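Exam Session Supervisors and Scorers Wanted, Spring Testing Period

Nistora School District
Posted in August
Applications close when all places are filled

The Nistora School District is hiring temporary staff for the end-of-year written exams in grades 6 through 10. We need room supervisors for the exam sessions and scorers for the weeks after. You may apply for one role or both. The work is paid, part time, and open to people who do not currently work in a school.

A total of 1,540 students will sit the papers. Sessions are held at the Cairns campus and the Florirby campus. Scoring is done at the Cairns campus only.

Room supervisor

You will be assigned to one room for the whole exam period. Duties:

Collect sealed papers from the exam office at 7:40 a.m.
Check students in against the seating list
Read the printed instructions aloud, word for word
Keep time and write the remaining minutes on the board
Record late arrivals, absences and restroom breaks on the session sheet
Count papers in, sign the envelope and return it to the exam office

Morning papers start at 8:30 a.m. and afternoon papers at 1:15 p.m. The longest paper is 3 hours. Supervisors stand or walk for much of that time. A chair is provided, but reading, phone use and grading of other work are not allowed while a session is running.

Scorer

Scorers work from a marking guide supplied by the district. English, math, science and social studies papers are scored by separate groups. You will be placed in a subject that matches your education or work history. Every scorer completes a practice set of 17 answers before starting on live papers. If your practice scores are too far from the agreed ones, you will be given a second set. Scorers who do not pass the second set are paid for the training time and released.

Scores are entered in Jinelis, the district's record system. You do not need to have used it before. Papers may not leave the scoring room.

Who can apply

You must be 21 or older and have a high school diploma. Scorers also need two years of college or equivalent work in the subject. All staff must pass a background check, which the district pays for. You may not supervise or score in a grade where you have a child, sibling or other close relative enrolled. Please tell us about this on the form, including relatives who attend the other campus.

Retired teachers are welcome. College students may apply if their own exam dates do not overlap with ours. Check before you apply, as we cannot move you to another week once rooms are assigned.

Training

Supervisors attend one evening session from 6 p.m. to 8 p.m. at either campus. It covers seating, timing, students with extra time, fire alarms and what to do if a paper has a printing error. Scorers attend a full day at Cairns. Both are paid at the normal hourly rate. The training handouts are yours to keep, but please bring the supervisor handbook back on the last day of exams.

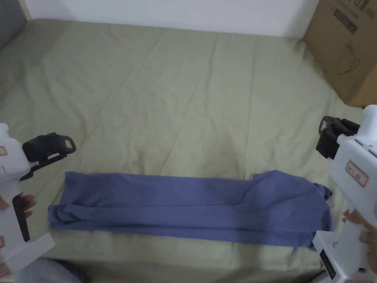 One of last year's supervisors wrote on the feedback form that the start times were clear but the timetable changed twice after rooms were assigned, and asked for a single final version before training. We have made that change. The timetable handed out at training will be the one used, and any correction after that will be sent to you by phone as well as by email.

Pay and hours

Pay is hourly and is the same for both roles. The rate is printed on the first page of the application form. Supervisors are paid from the time they sign in at the exam office until the envelope is returned. The lunch break between sessions is unpaid. Parking is free at both campuses. We have 96 places in all, and people who have worked for us before do not get a place automatically.

How to apply

Pick up a form at the front office of either campus, or ask for one to be mailed to you. Return it with a copy of your photo ID and, for scorers, a transcript or a letter from an employer. List any days you cannot work. Incomplete forms will be sent back.

We will reply to every application by mail. Questions can be left with the exam office at the Cairns campus between 9 a.m. and 3:30 p.m.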